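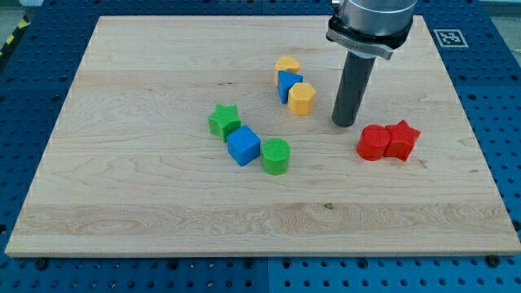
Pale panel on the blue perforated table, front edge toward the viewer.

Pinwood Panel Finishing — progress report
To: Yến Vi
From: Emmett Dvorak
Mon 4 September

Work since the July report

We have moved from offcuts to full-size panels. The first batch from Voyle was 16 panels, all pale stock with visible grain. Two were sent back for warping. The rest are stacked flat in the side room with spacers between them.

Rawiri Fairweather sorted the batch by figure and marks. Small dark knots are accepted if they are flush with the face. Streaks and darker bands are accepted too, and we are no longer recording them one by one. Anything with an open split goes to the test pile.

Holding the panels

The side clamps used in the spring got in the way of the long edges, so we dropped them. Panels now lie directly on the perforated table and are held by black fasteners along the front edge. Esko Juntunen checks each panel for rocking before work starts. A few needed a paper shim under one corner.

The fasteners left light marks on two early panels. Esko has lowered the tightening setting and we have not had new marks on the last five. We want to see more panels before calling this settled.

Surface results

Hạnh Ngô compared three grits on the test pile. The finest one gave the most even face but clogged quickly on the softer areas. We are using the middle grit for now. End grain is still rougher than the face on most panels, and we do it by hand.

Spending

Abrasives and fasteners came to $262 against a line of $300. Freight on the returned panels was paid by Voyle. We expect the next abrasives order to be larger — the current box will last roughly two weeks.

Open items

Lomen has not confirmed the moisture limits for finished panels. Without them we can't sign off the first batch.

The replacement panels from Voyle have no delivery date yet.

Pravby has asked for a sample with the front edge left square. Rawiri will prepare one from the accepted stack.

Next period

Finish the remaining accepted panels, repeat the grit comparison on end grain, and send the square-edge sample to Pravby. The finished sizes will go out with the next report.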